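Chapter 4
Movement Joints and Internal Corners in Tiled Wet Areas

Learning outcomes

After working through this chapter you should be able to distinguish the main categories of movement joint used in domestic tiling, set out joints on a plan and elevation, select a joint filler suited to the substrate and exposure, and identify from a site inspection the defects that follow when a joint has been left out or bridged.

4.1 Why an internal corner is treated separately

A tiled surface is a laminate of materials that change size at different rates. Ceramic tile is dimensionally stable after its initial moisture expansion. Cement-based screeds shrink as they cure. Timber framing shrinks across the grain and moves seasonally with humidity. Natural stone varies widely: some dense marbles behave much like porcelain, while certain green and brown stones bow when one face is wetted during fixing. The adhesive bed and the membrane beneath it must accommodate the difference, and both have limits.

Within a single plane, differential movement is shared across the whole area of the bed. At a change of plane it is concentrated in a line. Two walls meeting at a corner are commonly framed as separate panels, fixed at different times and sometimes lined with different boards. Each panel deflects perpendicular to its own face. The resulting movement at the corner is a combination of opening, closing and shear, and a rigid cementitious grout has almost no capacity for any of the three.

For this reason the corner joint is detailed as a movement joint even where the adjacent field is too small to need an intermediate one. The rule applies to wall-to-wall corners, to wall-to-floor junctions, and to any line where tile meets a dissimilar finish such as painted plasterboard, a door jamb or a bath rim.

4.2 Tile against a painted finish

The junction between tile and a painted wall receives less attention in trade literature than the tile-to-tile corner, though it is common in powder rooms and ensuites where only one wall is clad. Two questions need to be settled before fixing starts. The first is which finish runs past the other. The second is where the joint lies in relation to the lining board behind it.

In the preferred sequence the lining is stopped and set on both walls, the corner is sealed, the tile is then fixed to the clad wall with a clear gap at the corner, and the gap is filled with a neutral-cure sealant after grouting. The painted wall receives its final coat last, cut in to the sealant line. If the final coat is applied first, solvent wipes used in cleaning up the sealant tend to burnish the paint, and the repair is visible under raking light.

Where the cladding is a heavily figured stone, the colour of the sealant should be matched to the grout and not to the veining. A sealant matched to a pale vein will stand out along the greater part of its length.

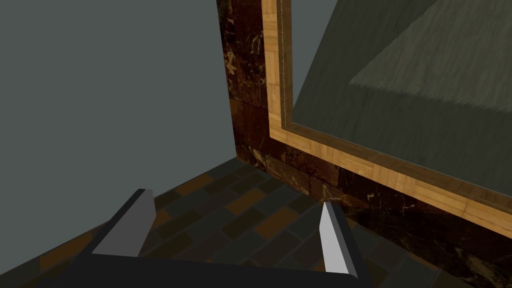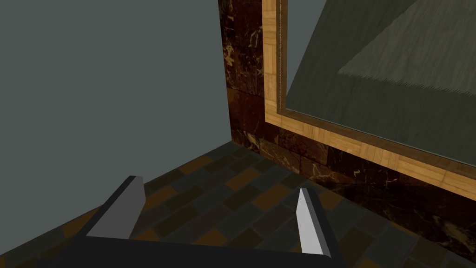
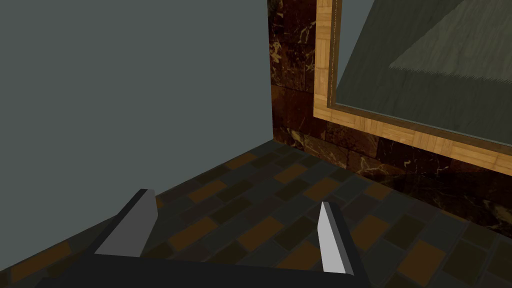
Grey wall meeting dark brown marble at an internal corner.

Oi-ling Lui disputes the sequence given in 4.2 and holds that on timber-framed walls the sealant should be left until the heating has been run for a full season, a temporary backing rod being used in the meantime; on her account, most corner failures she was called back to in July were in joints filled within days of grouting. The objection has merit where the framing was installed green. With kiln-dried framing the delay brings little benefit, and an open corner in a wet area relies entirely on the membrane. The practice recommended in this text is to fill at completion and to allow in the contract for one replacement of the bead.

4.3 Wall-to-floor junctions

The floor junction differs from the wall corner in two respects. It carries standing water for part of its service life, and it is loaded from above by foot traffic, which deflects the floor away from the base of the wall. The joint must be kept free of adhesive to its full depth. Mortar droppings in the gap are the most frequent cause of tenting in floor tiles next to a wall, and they are seldom found until the tile is lifted.

Whether wall tile sits over floor tile or floor tile butts to wall tile is partly a matter of custom. The first arrangement sheds water away from the joint and hides small variations in the cut edge. It requires that the bottom course of wall tile be left off, or supported on a batten, until the floor has been laid. The second is quicker but exposes every cut.

4.4 Fixtures bearing on tiled surfaces

Mirrors, cabinets and rails are usually fixed through the tile into the framing. Each penetration passes through the membrane and must be sealed at that level as well as at the tile face. A fixture must not span a movement joint unless one end is free to slide. Mirrors with timber frames need a ventilated gap behind the lower rail, as condensation running down the glass will otherwise be held against the stone.

4.5 Worked case: the Mastlow ensuites

The Mastlow building contained 122 ensuites on a common layout, each with one clad wall. An inspection by Csaba Kozma, reported on 25/04/2023, recorded cracked grout at the internal corner in 15 of them. All 15 were on the top floor, beneath roof trusses spanning the full width of the building. Rigid grout had been used at every corner in the project, so the choice of filler alone could not account for the pattern. The deciding variable was seasonal truss uplift, transferred to the head of the clad wall by lining screws placed too close to the cornice.

Remedial work comprised raking out the corner grout on all floors, removing the upper screws on the top floor, and refilling with sealant over a bond-breaker tape. Section 4.6 sets out the calculation of joint width used in the repair specification. Readers unfamiliar with the movement accommodation factor of a sealant should review Chapter 2 before proceeding.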